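The Plodico two-arm bench: what we saw at the Grendstead open day

By Maja Sadowski
September
4 min read

Plodico sells the two-arm bench as a ready-made station for light handling work: two arms, two parallel grippers, a table and the control software, delivered together and set up on site. The Grendstead showroom had it running on Thursday for anyone who wanted to come in and watch. I went along with Dariusz Jakubowski from our purchasing side, and we stayed most of the afternoon.

The job chosen for the day was a straw and a lidded coffee cup. Gwawr Powell ran the bench and kept the talk short. A straw is light, it rolls, and it crushes if you grip it hard, so it makes a fair test of how gently the fingers close.

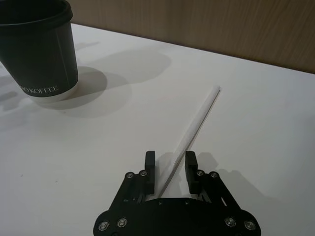

Powell set the grip force from the tablet before each run. The software keeps it as part of the saved task, so an operator on the next shift doesn't have to find it again. Changing it takes two taps and a confirmation. Dariusz asked whether a task can be locked against changes, and it can, with a supervisor login.

Tasks are taught by hand. You move the arms through the job, save the positions, and adjust them afterward on the screen. Powell said a new user should plan on a morning of training before teaching a first task alone. 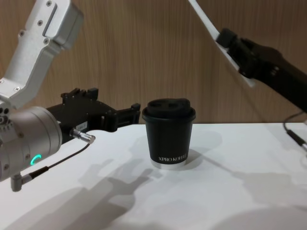

What comes with the bench

— Two arms with parallel grippers
— White work table
— Control cabinet, set up for a standard wall outlet
— Control software, installed on a tablet
— Spare finger set
— 2 days of on-site setup and training

The order number is 546 for the full station. The table can be left off if you plan to mount the arms on your own surface, but Plodico will want to check the surface first.

Sharing the work between arms

Each arm can run its own task, or the two can be linked so that one waits for the other. Linked mode is the reason to buy this station over a single arm. In the demonstration the two grippers worked over the same small area of table, and the software handles who goes first. You can set a waiting position for either arm and a minimum distance between them.
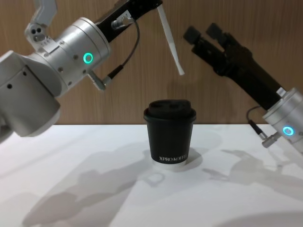

Both arms at the cup during the straw task, Grendstead showroom.

Man-lok Lai, who looks after installations, took questions at the side. Most were about floor space and noise. The bench needs 900 mm of clear room behind it for service access — less than I had expected. As for noise, we could talk next to it without raising our voices.

He was also clear about the limits. The stock fingers suit small, light items. For anything oily or very soft he would quote custom fingers, made by Czerwiński, with delivery in 10 working days.

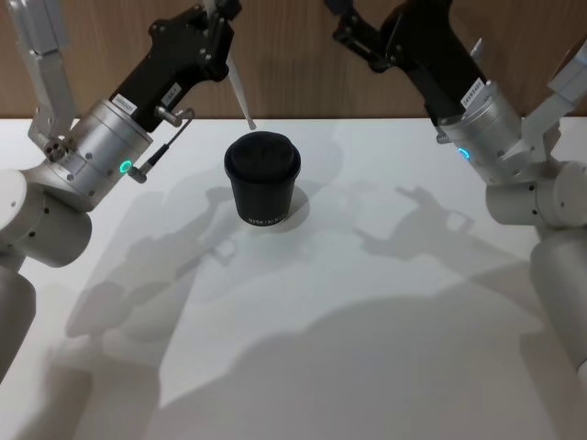

Booking a visit

The showroom takes bookings for private demonstrations on weekday afternoons. You can bring your own parts, and Powell asks for them ahead of time so she can teach a task before you arrive. Contact Leokadia Kołodziej at the Grendstead desk and give the order number above. We have booked a second visit with our own caps and sample tubes.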